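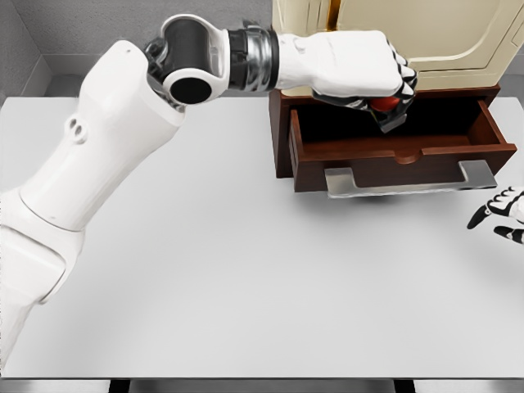
Right, grasp planner thread, as promised to the three of you who asked. The rewrite is on main as of last night. Old planner treated a drawer as a box with no lid, so it would happily send the wrist straight through the front panel. New one reads the drawer as a moving part with a front edge, side walls and a floor, and plans the fingers over the edge first. The red ball in the brown cabinet is the case I've been stuck on since August - hand has to curl over the drawer front and keep the ball between finger and thumb with hardly any room underneath.

Numbers, 09/10/2022 build. 812 seeds in sim, same start pose for the arm, ball placed at random inside the drawer. 11 failures. All 11 are the ball tucked into a back corner, where the planner finds a grasp and then can't find a way out again.

Before anyone asks, no, it's not learned. Sampling planner, 2000 candidates per grasp, cheap collision check, then the slow check on whatever survives. Boring and I can read the logs.

Biggest win was silly. Collision margin was one number for the whole hand. Fingertips need to go close to wood, knuckles don't. Split it per link and half my "unreachable" cases just went away.

Second biggest was Glykeria Tzavaras spotting that the elbow was flipping halfway through the reach. I was staring at the fingers for days. She looked at the joint plot for a minute and said why is that line vertical. Added a cost on elbow travel, flip gone.

Perception side is still cheating a bit. Ball pose comes from the simulator with noise on top. Skilten (our pose tracker, for the new folk) runs on the rendered images but loses the ball once the fingers close, so for now we freeze the last good pose and hope. Raelene Hollis has a branch that uses finger joint angles to guess where it's gone. Not merged, looks promissing.

Other hand does nothing in this task, it just holds its pose off to the side. It still has to be in the collision world though!! Left it out for one run and the planner got very relaxed about swinging things through it.

Planning time is nearly 3 seconds a grasp, which is rubbish. Most of it is the slow check rebuilding the cabinet mesh every call. Cache is written, tests arent.

Config for the above is in the Etiretti repo under drawer_pick, file called margins. If you're on the old format the loader will shout at you, run the convert script first.

Next up - back corners. Thinking of nudging the ball forward with one finger before the grasp. Tell me if you've tried it and it was awful.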